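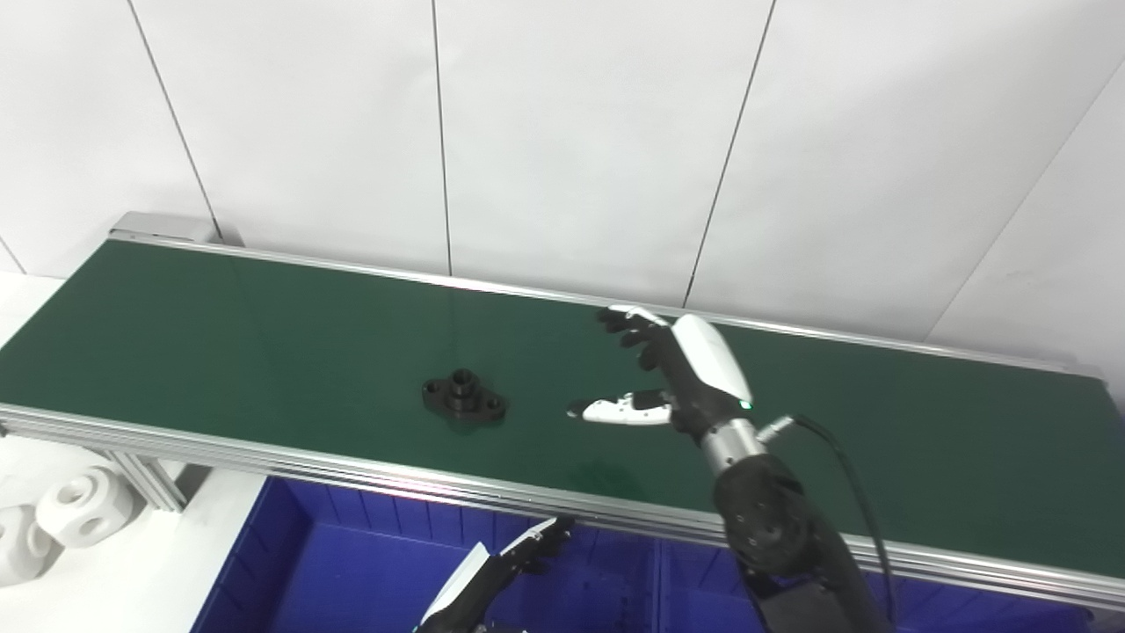
A robot hand reaches for a black machined flange part on a conveyor belt, with a blue bin below. (Craddock)

2023-09-07

Print this page
E-mail this page

Craddock sets aside two-year budget for robot parts handling

GORNARDALE – Craddock, a maker of machined fittings and flanges, has approved a two-year budget for robot parts handling at its Gornardale plant. The plan covers three two-armed robots with humanoid hands, the conveyors they will work at, spare hands and training for the people who will run them.

The first robot is to go to the finishing department in February. The other two will be ordered only if the first one meets the targets set by the plant, and the money for them will be held in a separate line of the budget until then.

The work chosen for the first station is simple to describe. Machined parts travel along a belt and have to be picked up and placed in a bin. The finishing department handles 54 different part numbers. Eight of them, all flanges with a raised center, make up the starting list.

"We looked at fixed equipment first," said Rebecca Martinelli, operations director at Craddock. "It is faster on one part, but we change over too often for that to pay. We wanted something we could move to another belt without buying new tooling every time."

Craddock asked three suppliers for prices and chose Leson, which will supply the robots and the control software. Prorkever will build the conveyors and carry out the installation. The terms of the contracts were not disclosed.

The company said the price of the robots is a little over half of the total. The rest goes to conveyors, guarding, electrical work, floor changes, service and spares. Hands are budgeted as wear items – each robot will be bought with one spare pair, and fingertip caps will be stocked in the plant's own store.

"People tend to budget for the machine and forget what goes around it," said Tomos Maddocks, who manages capital purchasing for the company. "We put service and spares in the same request so that we would not have to come back for them in the second year."

The first station will be judged on picks per shift, dropped parts and the hours of operator attention it needs. Figures will be reviewed monthly by the finishing department and by Leson. Craddock has not set a date for a decision on the second and third robots.

No jobs will be cut under the plan, the company said. Operators now assigned to binning will move to inspection and machine setup, where the plant has had openings for some time. Training will be run on site by Haf Kemeys of Prorkever and will start before the first robot is installed.

Other manufacturers planning similar purchases may ask for a copy of the cost checklist Craddock used when comparing bids. It lists the items each supplier was asked to price, including software renewals and removal of old equipment.

Media contact: Sabina Debnath, Craddock press office, Gornardale

Print this page
E-mail this page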